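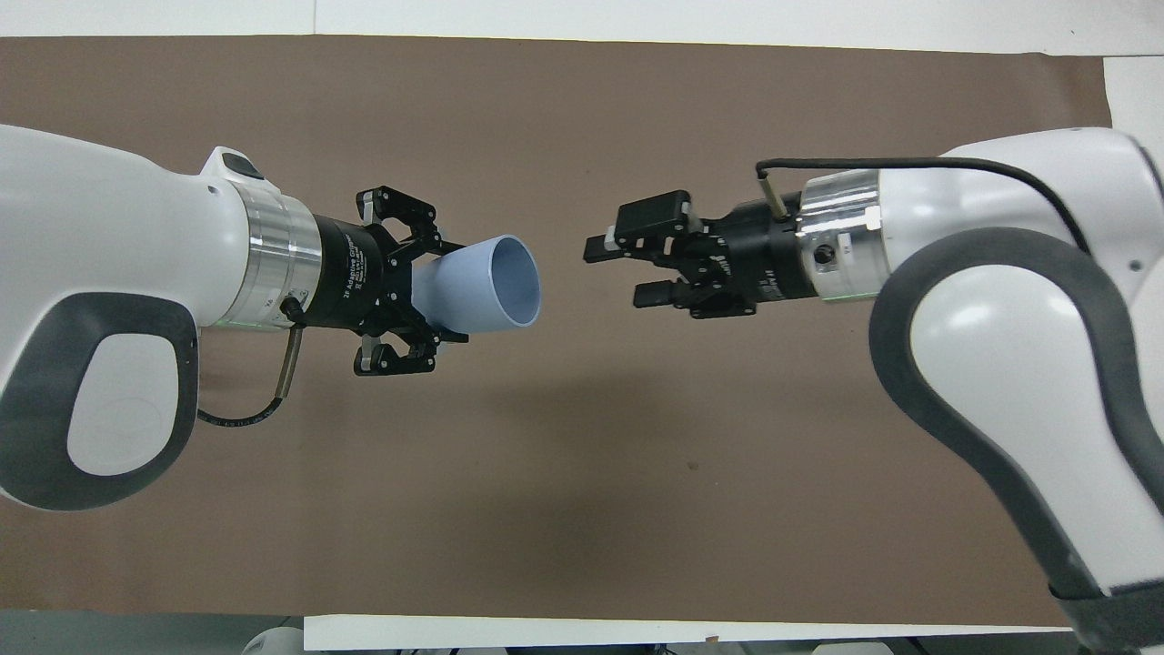 Figure 3. The two arms over the work surface, with the left gripper holding the funnel-shaped part and the right gripper open.

3.2 Workspace and hardware

The cell was built in the back half of a shared workshop in Sasberg. Members of the workshop pay a monthly fee and keep their projects on shelves, and anything larger than a shelf has to be agreed on with the other users. This shaped the build more than any technical choice did. The arms could not be bolted to the floor, the cell had to run from ordinary wall outlets, and the table had to be usable by other people when we were not working. We call the complete setup Matei in the rest of the paper, which was the name on the first wiring sheet and was never changed.

Two arms face each other across a white table and share the space in the middle (Figure 3). Each arm carries a two-finger gripper. The grippers were used as supplied except for the pads, which we changed several times on the right side during the early work. The left side kept one set of pads for all of the trials reported here. The cables for both grippers run outside the arms. We tried to keep them close to the last link with ties, but the wrist needs a fair amount of slack to turn, and a tie placed too near the flange pulled on the connector. In the final arrangement each cable hangs in an open loop, and the planner keeps a margin around the wrist so that the loop does not touch the other arm.

The table is covered with brown paper. The first tests were done on the bare white surface, and the overhead lamps produced bright patches that moved when someone walked past the door. The segmentation step often took the edge of a patch for the edge of a part. Brown paper from a roll solved most of this at very little cost. It is matte, it gives good contrast with the light blue parts, and it can be replaced in a minute when it tears. Shadows from the arms are still present on the paper, but they are soft and the threshold in Section 3.4 handles them well enough. Small marks on the paper did not affect the results, and we did not change a sheet for that reason alone.

Power for the controllers comes from two separate wall circuits. On one circuit the breaker tripped whenever the workshop's air compressor started while both arms were accelerating. Moving one controller to the circuit by the sink fixed the problem. We mention it for readers planning a similar build in an older building, where the outlets along one wall are often on the same breaker.

3.3 The handover task

The task is to pass a light blue plastic part from the left gripper to the right gripper and then place it on a peg at the right side of the table. The part is shaped like a funnel, narrow at one end and open in a wide round mouth at the other. We chose it after trying blocks and short tubes, both of which turned out to be too easy for the question we wanted to ask. A block can be taken from almost any side. The funnel shape has one end that is simple to hold and one end that is not, and the receiving gripper has to deal with the end that is left over.

The left gripper takes the part by the narrow end. The wide mouth then points toward the right arm. From this position the right gripper has two ways to receive it. In the rim grasp, one finger goes inside the mouth and the other stays outside, so that the wall of the part is pinched between them. In the body grasp, the right arm comes around from the side and closes on the outer surface behind the mouth. The rim grasp needs less travel and leaves the wrists farther apart. The body grasp is more forgiving of errors in position but brings the two wrists close together, and the cable loops then become the limiting factor.

Each trial starts with the left gripper closed on the part and the right gripper open at the same height, with a gap between them. The starting distance was varied within a set range. The right arm approaches in a straight line, stops, closes, and waits for a short settling time before the left gripper opens. A trial is counted as a success if the part is on the peg at the end and has not touched the table on the way. A part that slips in the fingers but still reaches the peg is counted as a success and marked with a note.

We ran 800 trials in total. Of these, 621 ended with the part on the peg. Another 11 were stopped by hand before contact and are counted as failures in all of the tables. Most of the stopped trials came from the first week of November, when the approach speed was still being adjusted and the operator was careful with the stop button. We considered leaving them out, but the rule for stopping a trial was not written down until later, and it seemed better to keep everything.

3.4 Detecting the mouth of the part

The position of the mouth is found from a single color image. The brown background is removed with a fixed threshold, the largest blue region is kept, and an ellipse is fitted to the outline of the rim. The inside of the part is a little darker than the outside, and this difference gives a second outline that can be compared with the first. When the two disagree by more than a set amount, the system takes a new image and tries again, up to three times.

The method is simple and has clear limits. It fails when the left fingers cover part of the rim, and it is sensitive to the white balance of the camera. We fixed the white balance at the start of each session using a sheet of the same brown paper held flat in the center of the table. In the evening, with the daylight gone, the fit was steadier - the only lighting change we could measure that made a clear difference.

The detection code was written by Luminița Stanciu, who also kept the trial log. An earlier version used depth data in place of the rim outline. The thin wall of the part gave very noisy depth readings, and after 42 test images we dropped that version. The code for both versions is kept in the project archive under the name Grarport, together with the drawings for the peg and the cable ties.

3.5 Calibration between the arms

The two arms have separate base frames, and the handover depends on knowing one in terms of the other. We calibrated by closing each gripper in turn on a pointed rod and touching the same marks on a steel plate placed on the table. The plate was borrowed from the Nosarside workshop, which uses it for checking a milling machine, and it had to go back after each session. For this reason the calibration was done at the start of a working day and not repeated between trials unless the table had been moved.

The table was moved more often than we had planned. Other members needed the floor space, and the lock on one caster did not hold well. After the second such case we put tape marks on the floor and added a quick check in which both grippers go to a shared point above the paper and the gap between the pads is measured with a feeler gauge. If the gap is outside the limit, the full procedure is run again. The effect of calibration error on the two grasp types is treated in Section 4.1.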